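Lernorte im Wandel: Zur Nutzung studentischer Gruppenarbeitsplätze
Projektbericht im Modul Empirische Sozialforschung II
Vorgelegt von Aurel Stanciu und Lăcrămioara Oprea

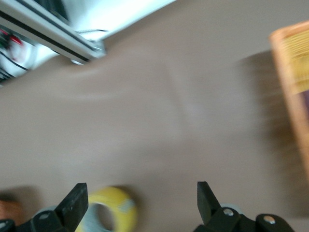
Abb. 1: Tischfläche in Taupebraun mit matter Oberfläche

1 Ausgangslage und Fragestellung

Der vorliegende Bericht fasst die Ergebnisse einer Befragung zur Nutzung von Gruppenarbeitsplätzen am Campus Karnside zusammen. Untersucht wurde, nach welchen Kriterien Studierende ihren Arbeitsort wählen und in welchem Umfang die bestehenden Angebote dem Bedarf entsprechen. Den Anlass bildete die geplante Neuordnung der Lernbereiche im Gebäude Gavrilă, über die der Fachbereichsrat im Dezember beraten wird.

2 Methodisches Vorgehen

Die Erhebung erfolgte mittels eines standardisierten Fragebogens, der an 600 Studierende der Bachelorstudiengänge versandt wurde. Nach Bereinigung des Datensatzes konnten 138 Fragebögen in die Auswertung einbezogen werden, was einer Rücklaufquote von 23 Prozent entspricht. Ergänzend wurden zwei Leitfadeninterviews mit Beschäftigten der Bibliothek geführt und inhaltsanalytisch ausgewertet. Die Stichprobe ist nicht repräsentativ – insbesondere Studierende der höheren Semester sind unterrepräsentiert.

3 Ergebnisse

Als wichtigstes Kriterium bei der Ortswahl nannten die Befragten die Lautstärke, gefolgt von der Verfügbarkeit von Steckdosen. Die Größe der Arbeitsfläche wurde vor allem von Studierenden hervorgehoben, die mit Plänen oder großformatigen Ausdrucken arbeiten. Die Entfernung zum Hörsaal spielte eine geringere Rolle als in den Vorüberlegungen angenommen.

Kritisch bewertet wurde das Buchungssystem Grido. Mehrere Befragte gaben an, dass reservierte Plätze häufig ungenutzt blieben und erst nach Ablauf der Buchungszeit wieder freigegeben würden. In beiden Interviews wurde diese Einschätzung bestätigt. Die Arbeitsplätze im Gebäudeteil Wulska, die ohne Reservierung zugänglich sind, erhielten durchgehend bessere Bewertungen.

4 Diskussion und Empfehlungen

Die Ergebnisse legen nahe, dass eine Erhöhung der Platzzahl allein den geäußerten Bedarf nicht decken würde. Empfohlen wird eine Verkürzung der Karenzzeit bei nicht angetretenen Buchungen sowie die Ausweisung getrennter Bereiche für Gespräche und stille Arbeit. Ob sich die Befunde auf die Prüfungsphase übertragen lassen, muss offenbleiben, da die Erhebung ausschließlich während der Vorlesungszeit stattfand.

Abgabe: 30. Oktober 2022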